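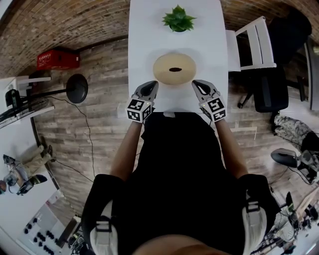
Do visitors really get to hold the grippers, or do they just stand and watch? That question came in from a reader after our last page on open days, and my answer is that they should hold them, every time, as long as you set the table up with a little care. Here is how we do it at Nodano, and you're welcome to borrow any part of it for your own demonstration.

Start with the table. Ours has its short end toward the visitor, with one object in easy reach of both hands. A ring is lovely for this – people see the hole and start wondering how to pick the thing up before you've said a word. If you like a plant or some other friendly thing nearby, put it farther along, past the point where elbows and fingertips are likely to go.

Next, help your visitor into the harness. Loosen all the straps first, let them settle the shoulder pads where they feel comfortable, and only then pull the buckles snug. Children and smaller adults usually need the straps shorter than you'd think, and I always ask before I reach for a buckle myself.

Now hand over the grippers, one at a time, left hand first. Show how to hold them so that sleeves and fingers don't cover the printed marker cubes. Have your visitor bring one gripper to each side of the ring and stop there for a moment without touching it. It feels like a silly pause, I know, but it gives them time to look at both sets of fingertips and line them up.

Then let them close in slowly, lift the ring a few inches, and set it back down. Most first tries end in a wobble and a laugh, so let them go again! We allow six minutes a turn, and that leaves room for a second try and a good many questions.

While the next person is getting ready, walk the floor. Look for cables that have wandered into the path and chairs that have been left out, and ask people to put bags well away from where the visitor will stand.

We run ours in the Janura building, room 1064, with the talk in 1071 down the hall. Put a sign on both doors, please. In May we had only the one, and the folks who came for the Tornivix talk spent the first part of it waiting very politely in line for the grippers.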